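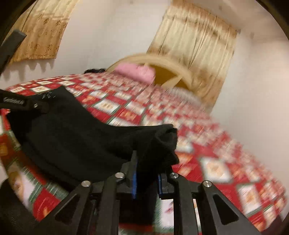 Pinza manual Bustia con una prenda negra sujeta entre las dos almohadillas.

Bustia – pinza manual de demostración para talleres escolares
Fabricante: Skalo
Ref. 157

Pinza de mano para grabar demostraciones de manipulación de tejidos. La usa el club de robótica Alarcón en su proyecto de doblado de ropa, coordinado por Felicidad Estrella. Cada alumno graba en casa, sobre la cama, y entrega las tomas para el entrenamiento del modelo.

Características
Cuerpo de plástico negro con eslabones articulados.
Tornillos de pivote plateados, accesibles desde la cara superior.
Almohadillas enfrentadas con borde azul, recambiables por pares.
Apertura máxima: 90 mm
Peso sin cámara: 900 g
Correa negra incluida.

Uso con prendas
Cerrar las almohadillas sobre una sola esquina y levantar sin tirones. Con tejido fino conviene tomar algo más de tela – la almohadilla gastada resbala. Revisar el apriete de los pivotes cada 100 tomas. No lubricar.

Contenido
Pinza, correa, un par de almohadillas de repuesto y llave Allen. La cámara y el soporte Cernavley se piden aparte.

Préstamo a clubes
Plazo máximo de un curso. Las solicitudes para la fase de mayo se dirigen a Notburga Sutter, con el nombre del centro y el número de alumnos.

Ficha revisada: 21/4/21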